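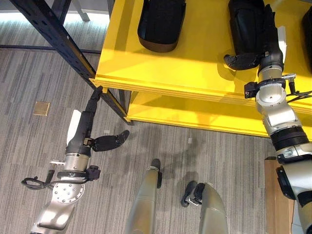
Noman Sethi thinks most people buy shelving for the shoes they have now and regret it by January. He chose two yellow levels on a dark slotted frame, set on gray carpet, and moved the upper board twice before he liked it.

"I started with a gap of 10 inches," he said. "Boots didn't fit. I went up to 11 and stopped there."

The slots made that easy, he said, once he had found the right wrench.
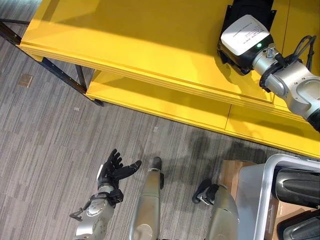

Does the yellow show dirt? "Dust, mostly, and you see it when the sun's on it. I wipe the top with a damp cloth and do the lower level when I vacuum the carpet."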